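## Section 4: Coiling, tying and storing your hose and cords

I wrote this section after the third time I pulled a Pemstead hose out of a closet and got a knot the size of a basketball. The rest of the Plostarum guide covers hooking things up and running them, and this part is for when you're done and want the table back. It works for the long braided hose, and also for the thinner cables and power cords that seem to multiply whenever you open a drawer.

Last updated 28th January. If your copy still says to fold the hose in half first, toss it and use this one (I was wrong about the folding!).

### What you need

- A table you can walk up to from at least two sides
- One long tie or strap for the hose, plus short ones for the cords
- A bin for cords you use every week
- A clear container for cables you don't
- A dry towel
- Labels, if you're a label person

I use the 60-inch Helmy straps for hose and cut them down for everything else. Any soft strap will do. Please don't use wire ties on braided sleeving. They bite into the weave, and after a few months you get a little fuzzy spot that catches on everything.

### 4.1 Coiling the hose

1. Shut off the supply and disconnect both ends. Hold each end over a bucket for a minute. There's always more water in there than you'd think.
2. Wipe the hose down with the towel as you pull it toward you.
3. Lay the first loop flat on the table. Make it big, as wide as your forearm is long or a bit more. Small loops look tidier but the hose fights you the whole way.
4. Add the next loop on top, overlapping the first. Give the hose a slight roll between your thumb and fingers each time so it lies down by itself.
5. Keep going until you reach the end. Loops that slide a little to one side are fine, so leave them alone.
6. Tuck the last end under the top loop.

> **Caution:** Don't bend the hose sharply near a fitting. If you feel it flatten under your hand, let go, open the loop up and start that turn over.

### 4.2 Tying it off

1. Slide the tie under the whole bundle, near the middle.
2. Bring it up and over so it wraps across every loop. Miss one and that's the one that will escape on the stairs.
3. Pull until the loops sit together, then stop. You should still be able to get a finger under the tie.
4. If your hose has a printed label, try to leave it on an outside loop where you can find it again. The part number is handy when you're ordering washers.

My own sorting table usually ends up with the hose along the front, because it's the bulkiest thing there, and everything smaller goes behind it. I leave the lamp on the table too, over on the left, so I can check the cords for nicks before they go away.

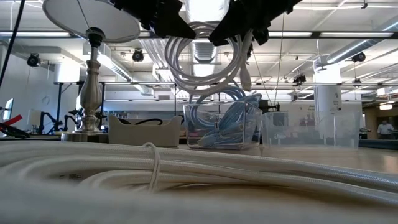 *Hose coiled and tied, with the tray and the clear cable container behind it.*

One tie near the center is plenty for a hose kept on a shelf. If you're going to hang it on a hook or throw it in the back of a car, add a second and a third, spaced evenly, or the bottom will sag and you'll be back at 4.1 (ask me how I know).

### 4.3 Cords and cables

Cords are easier, but there are more of them, and I get impatient. What works for me is doing one cord at a time and putting it away before I touch the next.

1. Unplug both ends. Run the cord through your fingers and feel for cracks or soft spots.
2. Gather it into loose loops, starting from the plug end. Never wind it tight around your elbow.
3. Leave a hand's length free at the end with the connector, so you can see what it is without undoing everything.
4. Fasten a short tie around the loops.
5. Everyday cords go in the bin. Spares go in the clear container, sorted by color if you have enough of one kind to bother.

**Note:** The clear container is worth the extra couple of dollars. I kept spares in a Verkonstead shoebox for years and bought the same cable twice.

**Note:** If the cables come up past the rim, don't mash them down. Get a second container, or go through the pile and let a few go.

> **Caution:** A cord with a cracked jacket or a loose plug goes in the trash, not back in the bin. Tape isn't a repair.

### 4.4 Where to keep it all

Dry, out of direct sun, and not underneath anything heavy. Braided sleeving holds on to damp, so leave the hose out overnight before it goes into a closed cabinet. In an unheated garage, bring it inside for the winter. Mine comes back out in March.

Undo the tie once every few months and recoil the hose in the other direction. It only takes a few minutes and it keeps the loops from setting in one shape. Check the washers while you're at it. The replacement set is part 931.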